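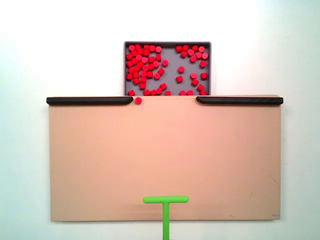
Small red pieces in a gray tray, with a tan board below.

I should start by saying that I am a terrible loser. I once sulked through an entire birthday dinner over a round of checkers, and it was my own birthday. So when my neighbor Marianna Michalski asked if I wanted to come along to games night in Mircombe, I said I was washing my hair. She said she'd wait.

That was two years ago and I've hardly missed a session since. We meet above the old feed store, up a staircase that smells of dog biscuits, and we play until whoever has the key wants to go to bed. There's no app and no membership card. You put a dollar in the coffee can, you find a chair that doesn't wobble (good luck) and you ask what people are playing. If it's something you don't know, somebody will teach you, usually too fast and with all the exceptions first.

I'd forgotten how much I liked being taught a game. As a kid I learned everything from my grandfather, who explained rules only once you'd broken them. You'd slide your piece forward, so proud of yourself, and he'd slide it right back and say "not on a Queen." I never did find out what that meant in dominoes.

Mayuree Srithong has the opposite method. She lets you play a whole game wrong, start to finish, and then says, "Good, now we do the real one." I find I don't mind losing the real one so much when I've had a warm-up. She taught me Buveck that way, and Buveck has pretty much taken over my life.

If you haven't played it, and outside our county I don't suppose many people have, Buveck is a race game with a bit of spite in it. You move your stones around a track, you can block, you can double back, and if you get stuck you have to hand one stone to the person on your left. It sounds like nothing. Then you're three stones down with a retired dentist cackling at you and it's eleven at night and you've got work in the morning!

The version everybody here learned on came out of a workshop in Sirnilthorpe run by a family called Lukoševičius, who made sets up until the year the roof went. You still see them at yard sales now and then. Mine cost me eight dollars and was missing its rules, which hardly matters, because no two households in Mircombe play by the same ones anyway. Themba Zwane's family lets you jump your own stones. Marianna's would sooner burn the house down. 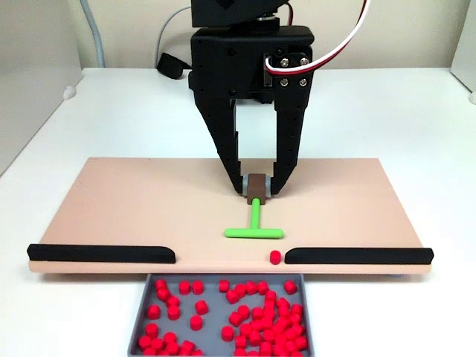 Themba has been writing these house rules down. He began with a school notebook and moved on to index cards, and at last count he had 225 of them, in two shoeboxes, with the name of the family in the top corner and the rule underneath in capitals. Some are tiny: you must tap the table before a double move. Some are whole legal codes. One just says THE DOG DOESN'T COUNT, and the family it came from can't remember why it was needed.

I spent a long, happy afternoon in September going through the boxes at his kitchen table. What got me was how much of it had to do with people. There's a rule that a left-handed player goes first, from a house where the only left-handed person was a grandmother. There's a rule that you can't talk about money until the second lap. One family forbids apologizing. I'd love to have been there the night they brought that one in.

Not everybody thinks this is charming, by the way. Arnout Prins, who has won our spring tournament more often than is polite, would like a single rulebook and has drafted one. It's very clear and very fair and it runs to nine pages. He printed copies. We all thanked him and went on arguing exactly as before, and I did feel a bit bad about it, so I read mine properly, and I have to admit that his section on handing over stones cleared up something I'd been getting wrong since day one.

He and I talked about it over coffee afterward. His view is that you can't get better at a game that keeps changing under you, and I can see that. Mine is that I'm never going to get better, so I'd like it to stay interesting. We agreed to differ. Then he beat me, twice, under my rules.

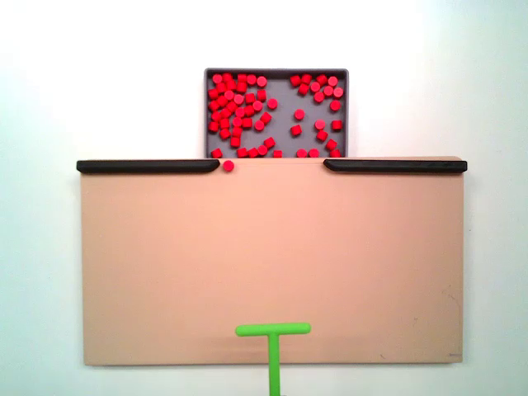

People ask whether games night is good for you, as though it were kale. I have no idea. I sleep badly after a close one. I do know that I used to recognize maybe a handful of faces on Main Street and now I can't buy a loaf of bread without someone demanding a rematch. Maarja Priedītis, who moved here knowing only her landlord, told me she learned most of her English insults across a Buveck board, and that she's saving the best ones for me.

If you want to start something like it where you live, my advice is short. Get a room with bad chairs and good lights. Pick one game that takes under an hour, so the person who's losing can lose and start over. Have a kettle. Don't keep a league table for the first year at least, or you'll end up with only the people who like league tables (sorry, Arnout). And let kids play the grown-ups from the start. They're ruthless, and it does us all good.

As for my sulking, it's a work in progress. Last time I lost by a single stone to a ten-year-old who hummed the whole way through, and I shook her hand like an adult and went and stood on the staircase for a while with the dog-biscuit smell. When I came back up she'd already set out the stones for another round. She'd given me first move.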